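Plirndale Community Hall Users' Group
Minutes of the December 2024 meeting
Held in the small room, Plirndale Hall

Present: Morag Kerr (chair), Ross Baird (minutes), representatives of the Andside walking club, the Niven quilters and the after-school club.
Apologies: Jukarbridge choir.

1. Minutes of the last meeting
Accepted with one correction. The side door was rehung in June, before the summer break, and the minutes should say so.

2. Money
Morag reported a balance of $1,342. The hall fee for the quarter has been paid. The walking club still owes $10 for keys and will settle at the next meeting.

3. Snack table
Most of the meeting was spent on this. The snack table has been running at the evening sessions since June and took in $165 over the fall. The quilters said they like having it but the choice has been patchy, with plenty of sweet things and hardly anything salted. The after-school club asked that anything with nuts be kept in its own box with a label on it.

Morag asked if we should go on buying from the store at Jukarbridge or order by the case. Ross had a price for a case order, but the minimum is $100 and we have only the one cupboard. After some discussion it was agreed to stay with the store until spring.

Agreed:
Chips and boxed sweets to be put out together at the start of each session, on the gray table.
Trays to be washed and put back on the shelf by whichever group is last out.
Open bags not to be returned to the cupboard. Last month one was, and the shelf had to be wiped down.
Prices to stay as they are.

The walking club asked for fruit. Morag will try it at two sessions and report back.

4. Tables and chairs
Two of the folding tables have stiff legs. Ross will oil them. The quilters asked again for the taller table to be left up overnight before their long session. Agreed, provided it is moved clear of the fire door.

5. Cupboard
The lock is working again. There are three keys: Morag, Ross, and the hook in the office. The Andside group's box of maps is to move to the top shelf to make room for cups.
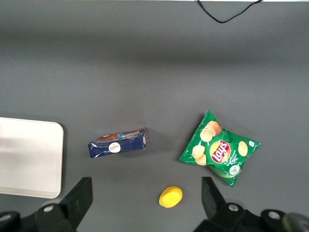

Page last changed: December 2024

6. Shopping before the next session
Ross to buy more chips. The green bags of Lay's were asked for by the after-school club. One more white tray would be useful if the store has them. Receipts to Morag, please, in the envelope and not loose in the cash tin.

7. Any other business
The choir sent a note asking if the heating could come on half an hour earlier. Morag will ask the office.
A blue scarf and a child's glove are in the lost property drawer.

8. Next meeting
Same room, after the holidays. Morag will send the time to all groups.

Action list
Morag: fruit, heating, meeting time.
Ross: table legs, shopping, label for the nut box.
Walking club: key money, maps to the top shelf.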